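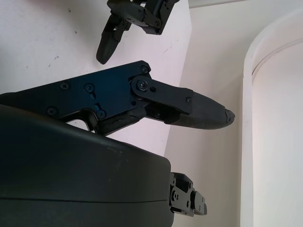
Faut-il rééquilibrer les colonnes de chauffage quand on remplace un circulateur à vitesse fixe par un modèle à vitesse variable ?

Il faut au minimum contrôler les débits, et reprendre les réglages dès que le mode de régulation de la pompe change. Les positions de vannes relevées avec l'ancienne pompe ne donnent les débits d'origine que si la pression différentielle en pied de réseau reste la même.

Rechercher dans les archives Tous les messages Par auteur OK

Objet : Re: [reseaux-chauffage] Prenau, colonnes froides après changement de pompe
Date : jeudi 18 novembre 2021

Bonjour,

Keabetswe Potgieter a écrit :

> Bonjour à la liste,
> Immeuble Prenau, bitube, 116 radiateurs sur 17 colonnes, distribution
> horizontale en sous-sol. L'ancien circulateur a été remplacé par un
> Cunik à vitesse variable, réglé à la mise en service en pression
> proportionnelle. Vannes d'équilibrage Modise en pied de colonne,
> positions inchangées (relevé de février, fait avec l'ancienne pompe).
> Débit de calcul au collecteur : 3680 l/h, pour un écart de 15 K.
> Depuis, les trois dernières colonnes de l'aile nord sont tièdes. Les
> autres sont correctes. L'exploitant propose de monter la consigne de
> départ. J'ai plutôt tendance à soupçonner la pompe. Des avis ?
> K. P.

Je réponds dans l'ordre.

1. La puissance. 3680 l/h sous 15 K correspondent à environ 64 kW, soit une moyenne de 550 W par radiateur. C'est cohérent avec un bâtiment de cette taille. Je ne chercherais pas d'erreur dans le débit de calcul.

2. Le mode de régulation. En pression proportionnelle, la consigne de hauteur diminue avec le débit. Cela convient quand l'essentiel des pertes de charge se trouve dans la distribution commune et que les robinets se ferment de façon homogène. Si les colonnes proches se ferment (aile sud ensoleillée, par exemple) et que l'aile nord reste en demande, la pompe réduit sa hauteur alors que les dernières colonnes ont toujours besoin de la leur. Je commencerais par un essai en pression constante, à la hauteur de calcul, robinets ouverts en grand, avec relevé des retours une fois le régime établi.

3. La consigne de départ. À ne pas toucher pendant l'essai. Une élévation masque le manque de débit sur les colonnes défavorisées et surchauffe les autres. Les robinets thermostatiques rattraperont une partie de l'écart, avec des retours qui deviennent difficiles à interpréter.

4. Les vannes. Si l'essai ne suffit pas, reprendre l'équilibrage par la méthode proportionnelle : mesure de toutes les colonnes, rapport débit mesuré sur débit de calcul, classement, puis réglage par rapport à la colonne de référence, qui est celle dont le rapport est le plus bas. Ajuster la pompe en dernier. Sur les Modise, noter le nombre de tours depuis la fermeture et bloquer la butée mémoire. J'ai vu des relevés comptés depuis l'ouverture, inexploitables ensuite.

5. Le filtre. Le message ne dit pas s'il a été nettoyé après les travaux. Sur un collecteur en DN 40, un tamis encrassé suffit à fausser la mesure de hauteur, surtout si les prises de pression sont placées de part et d'autre de l'ensemble pompe et filtre.

Pour les relevés, des sondes de contact isolées et un enregistreur (j'utilise un Hunton) conviennent, à condition de comparer les sondes entre elles avant la pose. Le débit affiché par le circulateur est calculé, je ne m'en servirais pas pour régler une colonne.

Pouvez-vous envoyer les positions de février et la courbe retenue sur la pompe ? Il manque aussi le type des corps de robinet : s'ils sont préréglables et tous laissés au maximum, le défaut peut se trouver à l'intérieur des colonnes.

Cordialement,
M.

Classé dans : Hydraulique > Équilibrage > Chauffage collectif

Contacter les modérateurs | © Liste reseaux-chauffage | Haut de page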